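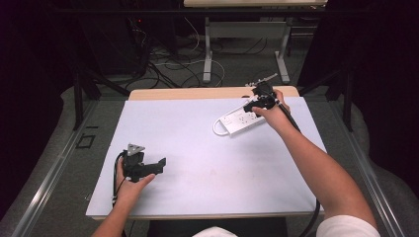
Power strip on the white board, right-hand gripper closed on one end.

Sep 8, 2020. Bench notebook, Roltgate room

Power strip placement, continued from the July pages. Item: white strip, several sockets in a row, short white cord. Filed under Filtby, item 11.

Start position is at an angle in the upper right part of the board, cord off the left end. Leave the cord in whatever curve it falls into. Straightening it by hand before each run made the July set too uniform and we threw out 182 runs over it.

Grip on the end of the housing. Gripping mid-length covers sockets and the strip tips toward the cord side when lifted. Release height under 3 cm, otherwise it bounces and the final angle is useless.

Board: faint smudges in the center. Tried the Skamness cleaner on a corner, no difference. Check whether Probert still stocks the same board before scrubbing any harder. Matte finish only, gloss gave reflections.

Floor: black and white cables are tangled on the carpet past the table again. Sort by color, tie off, label both ends. Keep the slack on the table cables, they need to reach over the board edge.

To do:
- second strip, longer cord
- update item sheet (weight still missing)
- target is 3,000 runs for the whole Filtby list, strip counts as one item

2 comments
Share 0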